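The 11 to Fanville

My sister and I ran for the bus with one bag between us, and oh, it was a glorious run! Rain in our shoes, a dog chasing along for the joy of it.
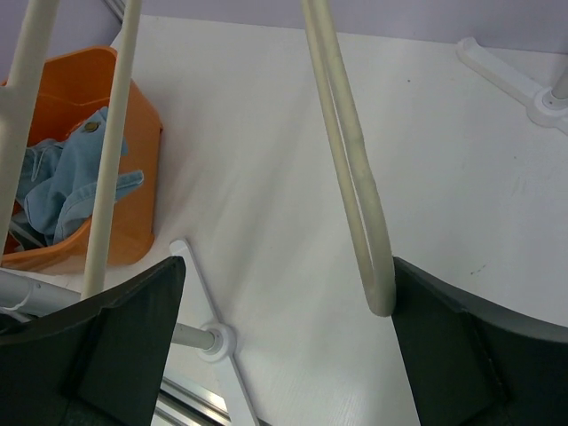 The long cream loop.

We had $30 and a map of Mustemville that our aunt had drawn from memory — every street wrong, every bakery right. 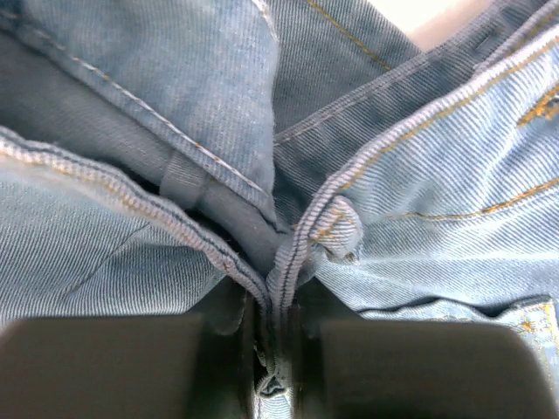 The bus smelled of oranges. My sister took the window and named the farms as they went by, making up the ones she didn't know. I looked down at the cream stitching on blue denim, and thought I had never been so happy in a pair of jeans.
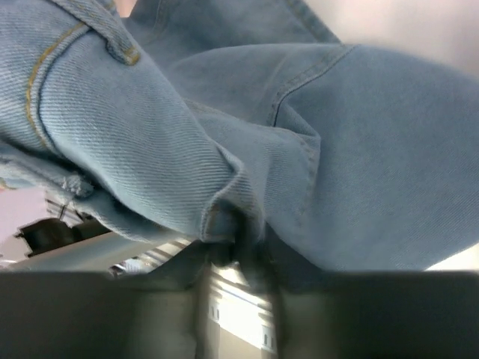 Mertens Evening Writers' Club

At the bridge the driver stopped and opened the doors. "Listen," he said. Frogs! Hundreds of them, singing in the dark like they'd bought tickets too. My sister grabbed my hand, and we sang back until the whole bus was at it.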